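The Bellside manipulation software team has released an update to Dewan, its planning and control stack for household tidying tasks. A short thread on what has changed.

1/ Perception now runs on the wrist view alone. Mesh baskets, thin liners and printed floors all produce poor depth readings, and the old segmenter often split one basket into several objects.

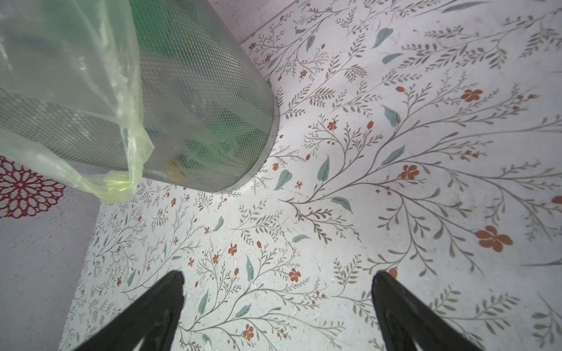

2/ The new model was tuned on 1000 labeled wrist views. Floor patterns are treated as texture unless a second view shows height.

3/ The planner keeps 6 grasp candidates per object and drops any whose finger path crosses the basket wall or a hanging bag. Clear bottles remain the hardest class. Their labels are used as the anchor for the grasp axis. 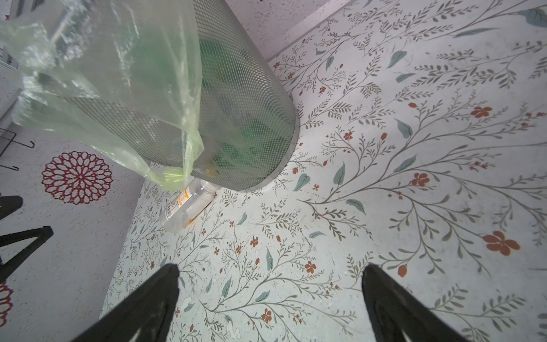

4/ Replanning is triggered when the estimated pose shifts by more than 30 mm. The time limit per pick is 90 seconds, after which the arm returns to its start pose and writes a log.

5/ Rasha Ghanem maintains the replay tool, Pristham, which steps through those logs one control cycle at a time. Please send bug reports to her with the log attached. The next release is planned for October.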